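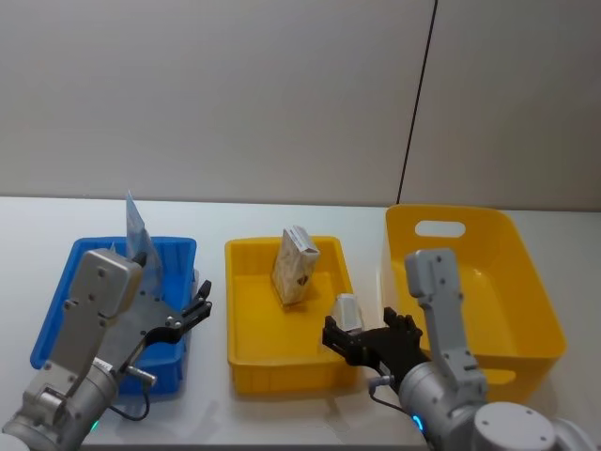

Kirsty Kereama asked why I don't give both arms the same gripper and halve the spare parts drawer. Fair question, and the answer takes a few posts, so this is now the build thread.

1/ Setup for anyone new. Two arms, one white table, shared workshop. The job is sorting small packaged goods from two shallow trays into a deep bin. Blue tray holds soft packets, shallow yellow tray holds cartons, deep yellow bin is the output. Project name is Skikgate. It has no meaning.

2/ Left arm has the two-finger gripper with angular jaws. It handles plastic packets. A packet standing on edge has almost no thickness, and two flat surfaces closing on it is the simplest grasp there is.

3/ Right arm has the hand-like one. It handles cartons. A paper carton that leans a little will rotate when two narrow jaws close on it. More contact points, less rotation.

4/ I ran the same-gripper version in February. 180 attempts on cartons with two jaws on the right arm, 101 clean lifts. Most of the failures were the carton pivoting around the grip line and catching the tray wall on the way out.

5/ I tried rubber pads. They moved the pivot but didn't remove it. I tried closing more slowly. Same result, longer wait.

6/ The fingered hand is a Womitz, bought used. It came without documentation. The mounting holes did not match the wrist flange, so there is an adapter plate between them. Third version of the plate. The first was drilled mirrored. The second was fine until I tightened it.

7/ Cable routing. The gripper cable has to survive wrist rotation in both directions. A tight cable pulls out of the connector, a loose one snags on a tray rim. I leave one curve of slack behind the gripper and limit wrist travel in software to 336 degrees.

8/ The left arm cable hangs lower than I would like. It loops down toward the table and I have a no-go zone in the planner to keep the loop away from the blue tray. A clip is the proper fix. The clip is on the list.

9/ Collision handling between the arms is crude. The table is divided by a vertical plane through the middle tray. Only one arm may cross the plane at a time. The controller hands out a token. If the arm holding the token faults, the other one waits forever, so there is a 5 second timeout and then both go home.

10/ Someone will say this wastes time. It does. Proper dual-arm planning would let both work over the middle tray together. I wrote half of it and could not explain to myself why it chose the paths it chose, so it stays on a branch.

11/ The deep bin is the awkward part. The walls are taller than either tray, so the carry height is set by the bin rim and not by anything the arm is picking from. I raised the waypoint above the rim and lost some reach at the far side. Moving the bin closer to the right arm's base made it worse, as the elbow folds up over the bin.

12/ Drop height matters more for cartons than packets. The packets can be let go at the rim. Cartons get lowered first, then released. Adds a move. Fewer dented corners.

13/ Reply to a DM: yes, the trays are off the shelf. Yes, the colors help. Segmenting a blue tray on a white table is a threshold and a contour. The two yellow containers needed a size check on top of that, and I would pick a different color for the bin if I were buying again.

14/ White table has one problem. Shadows from the arms move while the arms move. The tray detector used to run continuously and drift toward the shadow edge. It now runs once, with both arms parked, and the result is cached until someone presses the button to say they bumped the table.

15/ People bump the table.

16/ Controller code is Cinau, my own, mostly a state machine with a log. Every transition writes a line. When a run goes wrong I read the log from the end and usually find it within a screen. I'll post the repo when the config files no longer contain paths from my laptop.

17/ Back to Kirsty's point on spares. She is right about the cost. Two gripper types means two sets of fingers, two cables, two calibration files. I have loaded the wrong calibration file twice. The loader now reads an ID from the gripper and refuses a mismatch.

18/ Next: the cable clip, a carton run with the hand at the same count as the February test, and a firmware update for the left wrist. Numbers for the carton run go in this thread.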